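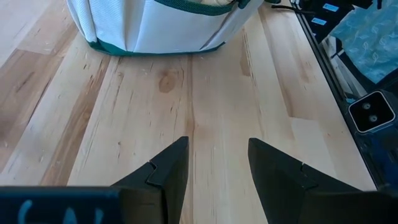
The Metton Open Bench is a yearly public demonstration of robot handling held in February at the Metton workshops. It is run by Pleno, a small automation firm, with help from the packing company Amico. The event is best known for its bag exercise, in which a robot arm with a two-finger gripper is set to work on soft goods at a wooden bench.

Background

The open day grew out of private visits arranged for Amico's packing staff. Ľudovít Kuruc, then workshop manager at Pleno, opened the visits to the public after local colleges asked to attend. The first public session had 32 visitors. The most recent had 220, and entry is now by timed ticket.

The bag exercise

Fabric bags are hard for robots to handle, as the material folds and shifts when touched. Bags used at the bench include a white one with dark green trim along its base. The arm starts with its fingers open and the bag standing a short way off on the table. It then moves in, closes on the cloth, lifts the bag and puts it down at a second spot. A small camera near the gripper gives a close view of the fingers and the table, shown to visitors on a screen beside the bench.

Each attempt is limited to 2 minutes. A run is marked as a pass if the bag is set down upright and as a part pass if it is moved but falls over. Tsion Belay, who drew up the marking sheet, also keeps the log of attempts, which stood at 1543 at the close of the last open day.

The butcher-block top is made of pale and darker planks. An earlier plain white top was dropped at the request of Ludmila Danko, who found that white bags were difficult to pick out against it.

Other parts of the visit

Visitors may also guide an arm by hand at the Ross bench, named after the room in which it stands. Kamil Mikuš gives a short talk on gripper fingers and passes round worn sets. Children under 12 must be with an adult at both benches.

Records

Marking sheets are kept at Metton and can be read on request. Ľudovít Jurčo prepared a printed summary of the early sessions, later reissued with corrections to the table of part passes.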